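Taming the Cables Under a Table

I put this job off for most of the winter. Every time I sat down at the table I told myself I would deal with the cords on the floor "after lunch," and then I'd stretch my legs out, catch one on my foot, and unplug something I was using. If you have a pile like mine, set aside an afternoon, put on some music, and we'll work through it together.

What you'll need

A pack of reusable fabric ties, masking tape and a pen, a dust cloth, a flashlight, and a cable tray that screws or clamps to the underside of the table. Mine is the Junitari tray, the longer one, and it holds up to 80 feet of ordinary cord if you coil it neatly (I have not tested that, and I hope I never have to).

Step 1. Get down there and look

Shut everything down first. Then get on the floor with the flashlight and just look for a minute. Don't pull on anything yet! I found it helped to follow one cord at a time with my finger, from the plug to wherever it ended up.

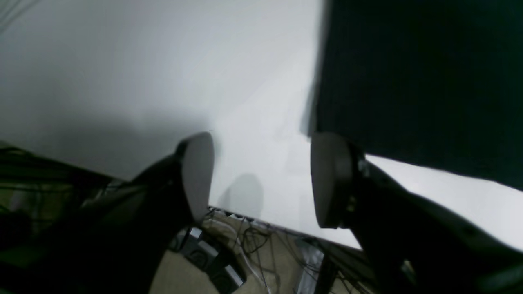 Black and gray cables across the beige floor, before any sorting.

Step 2. Label both ends

Wrap a bit of masking tape around each cord, near the plug and again near the device, and write the same word on both. It feels fussy, and it takes some 42 minutes if you keep stopping to read old labels the way I do — but you'll be so glad of it the next time something needs to be moved.

Step 3. Unplug and untangle

Work from the loose ends back toward the middle of the knot. Thin cords like to hide inside the loops of thicker ones, so ease them out gently. Wipe each one with the cloth as it comes free. Anything that isn't connected to a device goes in a shoebox for now.

Step 4. Coil and tie

Make loops as wide as your hand and fasten each coil with two ties, snug but not tight. Leave enough slack at the device end to slide it forward and reach the back.

Step 5. Hang the tray

Fit the tray toward the back edge, where your knees won't find it. Check the length of the screws against the thickness of your tabletop before you drive them in. Lay in the thickest cords first, then the thin ones on top, and plug things back in one by one, testing as you go.

Sweep the floor before you put your chair back. I go through the shoebox every September, and whatever still has no match goes to the electronics recycling bin.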